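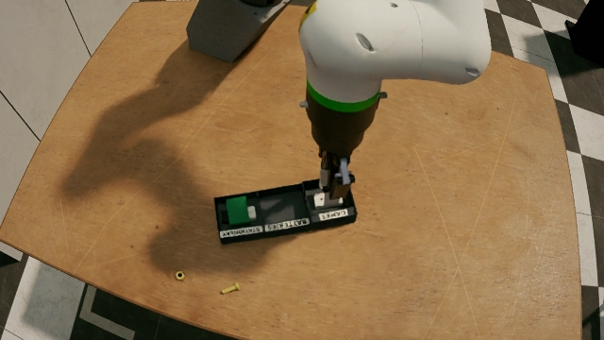
Ultwood Table Games Set
Equipment for hire and purchase, Dosodthorpe Leisure Supplies

The Ultwood Table Games Set is intended for day centres, libraries, residential homes and clubs that run regular games sessions for adults. It brings together dominoes, playing cards, draughts and cribbage equipment, with a labelled tray for keeping small pieces in order during play. The set may be bought outright or hired by the week.

Choosing a domino set
Dominoes are the part of the set most heavily used, and the part on which we receive the most enquiries. The standard supply is a double-six set of 28 pieces, suitable for block and draw games between two and four players. Larger groups may prefer the double-nine set of 55 pieces, which can be ordered in its place at no further charge. Clubs that play fives and threes to league rules should ask for the double-six set, together with a second cribbage board for scoring.

Large-spot pieces are available for players with reduced sight. These are the work of our designer Miyuki Hirano, who joined the company from Nakajima, and have raised spots that can be read with the fingertips. They are thicker than the standard pieces and will stand on edge without a rack.

Cards and boards
Two packs of playing cards are supplied, one in standard print and one in large print. The draughts board folds once across the middle and is backed with felt. Replacement draughts are sold singly or by the dozen.

Tables
The set can be used on any firm, level surface. A wooden top is pleasant to play on, although dominoes shuffled directly on bare wood will mark it in time, and the pieces are noisy. Where several games are to be played in one room, we recommend the Larnetti cloth, a plain felt cover measuring 80 cm square. It should be laid flat and smoothed from the centre before play — it is not elasticated and will move if the edges hang unevenly.
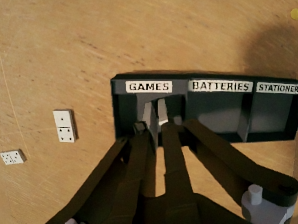

Page last changed: 3/26/26

Care and cleaning
Wipe dominoes and draughts with a soft cloth and warm water containing a little washing-up liquid. Dry them fully before they are put away. Do not use bleach, surface spray or a dishwasher. The cloth may be washed by hand in cold water and dried flat. Playing cards cannot be washed and should be replaced when they become sticky or bent.

The tray should be emptied before wiping. Its labels are not waterproof. Spare labels, printed or blank, may be requested with any order.

Hire terms
The minimum period of hire is 14 days, beginning on the day of delivery. An extension may be arranged by telephone or in writing, provided that the request reaches us at least three working days before the set is due back. Sets should be returned complete and in the carton supplied.

Missing pieces are charged at the current price of a single replacement. Fair wear is accepted. A domino that has been chipped or written upon is treated as missing, as it can be recognised from the back.

Orders for more than three sets are delivered to the Dosodthorpe area free of charge — other addresses are quoted individually.

Related items
Larnetti cloth, green or navy
Domino racks, set of four
Cribbage board with pegs
Large-print score pads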